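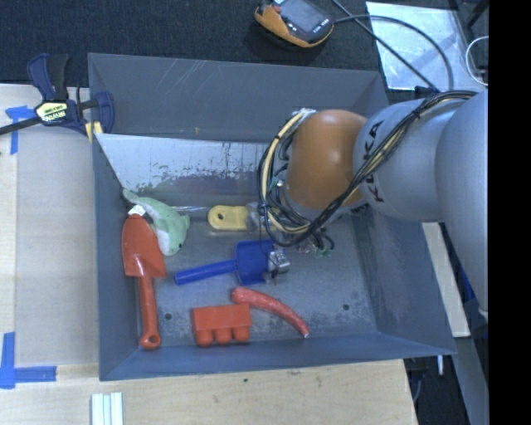
Gray metal bin with a long red shovel and other toys, scuffed floor.

PLAY AND SAND TOY CHECK, WITH COMMENTS
Dastuslow Family Campground, beach side and playground
Checked by: Nidia Huanca
Date: May 16, 2019
Next full check: July, before the holiday crowd

Mark each line OK, FIX or OUT. Write comments! The spring crew reads every one of them and they save us a lot of walking back and forth.

1. Swings

Chains and hooks: OK. No twisting, no open links.
Seats: FIX. The left toddler seat has a crack starting at the back rivet. Taken down today and tagged 581. The spare is in the Wurnmont crate and should fit the same hooks.
Ground under swings: FIX. Wood chips are thin where feet drag. Rake in from the sides first, then top up.
Comment: The new grease on the hangers is wonderful, you can push a swing as high as you like and not hear a squeak. Thank you Ebbe!

2. Slide

Handrails: OK.
Bed of slide: OK. Ran a cotton rag down the whole length and it didn't snag once.
Bottom edge: OK, rolled edge is smooth all the way around.
Comment: Slide faces south. Please put the shade sail up before the first hot weekend, Trygve has the poles.

3. Pulley ride (the little one, by the birches)

Cable: OK.
Stop spring: FIX. Returns slowly. Evander Moffat wants to look at it himself before we order anything.
Seat disc and rope: OK.
Sign with age limit: OUT. Faded until you can't read it. Ride stays closed until the new sign is up.
Comment: I know this is everyone's favorite (mine too) and I'd love to have it running by the weekend, but the sign has to come first.

4. Sandbox

Cover: OK.
Sand: OK. Sifted to the bottom in all four corners. Found hair clips, a spoon, and a very nice marble.
Timber edges: FIX. Splinters on the lake side, needs sanding.
Comment: The sand came through winter so clean! Keep closing the cover at night.

5. Loose toys

Cracked or sharp plastic: OUT for 2 buckets, both split at the handle.
Small parts: OK. Anything that fits in the choke tube goes to the office, not back in the box.
Wheels and axles on trucks: OK.
Washed and dried before storage: FIX. Still damp when I opened the tote.
Comment: Soap and water is plenty. Spread them on the grass first and let the sun do the work.

6. Fence and gate

Latch: OK, closes by itself from wide open.
Gap under fence: FIX. Something has been digging behind the bench. Fill and tamp.
Padlock: OK. Code is with Welington Falcão at the front desk.

7. First aid box

Bandages, tape, cold packs: OK.
Tweezers: missing. Please replace, we get splinters every single week.
Emergency number and site number (2292) posted inside lid: OK.

Overall: a really good start to the season. Most of the FIX lines are an hour's work with a rake and some sandpaper. Initial each one when it's finished and leave this sheet on the clipboard in the shed.

N.H.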